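Saturday is my day for clothes. In the week I throw everything on one chair, and by Friday the chair has disappeared. My friend Kanokwan told me that I should fold each thing the same evening. She is right, but I come home tired and I do not do it.

The black clothes are the most difficult for me. In a small room with weak light I can not see which side is the front, so I search for the label with my fingers. 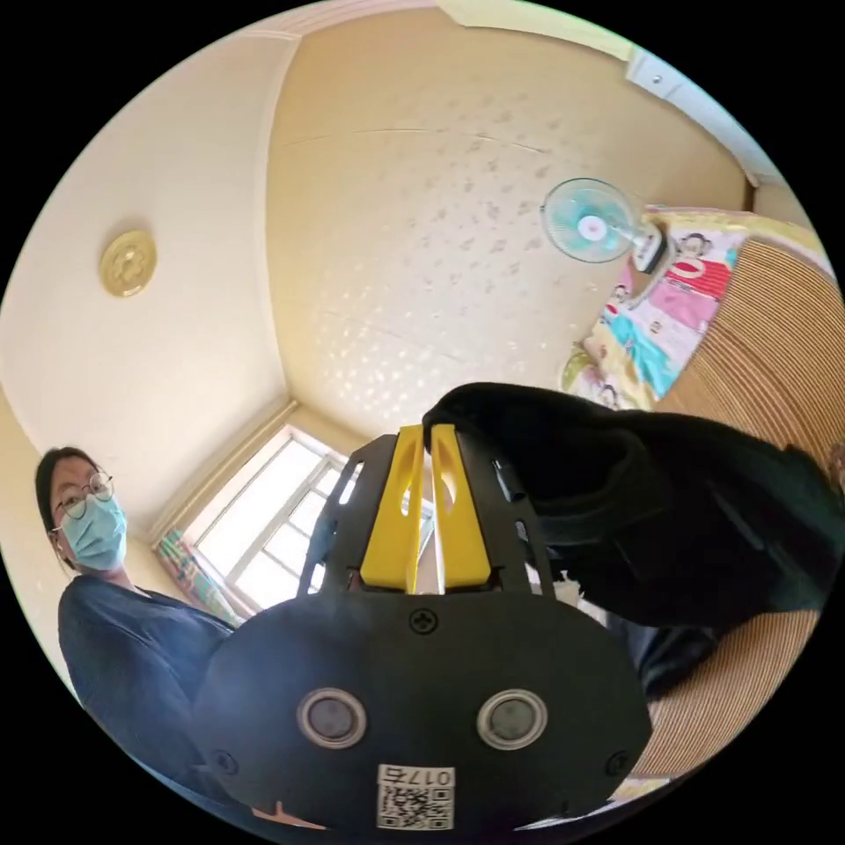 After the black pile I do the socks, and this goes fast. I still keep my winter things out, although it is already June, as the mornings in our street stay cold. Maybe next week I will put them in the high part of the closet. For this I must first borrow the ladder from Teófilo.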